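Workshop notebook, Vastwood, Thursday, late morning

Glue-up trials for the Dosto stools, continued from the last page 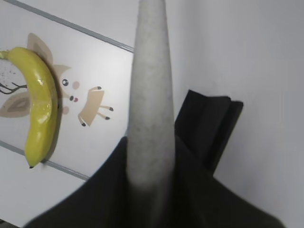 Gray finger and black bracket, white wall to the right.

Well, the hide glue and I are on speaking terms again. I had the pot going before anyone else was in, and I let it come up slowly this time, with the lid on and the water topped up twice, and it ran off the brush like warm honey. Last time I rushed it and got strings all over my sleeves (Tiina still brings this up, and fair enough).

I did the leg joints in the ash first. Tenons were cut on Monday's setup, which I hadn't touched except to blow the dust out, and they went in with a firm push and a couple of taps. The beech ones were tighter than I like. I shaved the shoulders on two of them and left the rest alone, then warmed every part by the heater before the glue went on. I do think the warming matters more than the brand of glue, though Melur and I have been arguing that one since March and I don't expect to win it this week.

Clamps: I used the old Hondard bar clamps for the long rails and the cord-and-stick method for the seat frames. The cord is kinder to the corners. I wish I'd remembered to wax it, and I'll know tomorrow whether I'm going to be picking fibers out of the squeeze-out with a chisel!

Open time was up to 5 minutes in the warm corner, and a good deal less by the door, where there's a draft that comes right across the bench. Need a curtain or something there. Tiina thinks she has an old wool blanket at home that would do, and she's promised to bring it in.

The Obi stool, the small one with the splayed legs, is still giving me trouble. One leg wants to sit proud no matter how I turn it. I dry-fitted it again and again and finally marked it with chalk and walked away to have my sandwich, and I'm leaving it out of the glue-up until I've checked the drill angle on the jig. My guess is the fence slipped.

For whoever opens up tomorrow: please leave everything in clamps until after lunch, even if it feels hard. Glue pot is rinsed and upside down by the sink. The leftover glue is in the fridge, in the jar with the blue tape, behind Melur's yogurt.

Still to do: seat blanks, and a test piece with 8 percent more water in the mix. Also order brushes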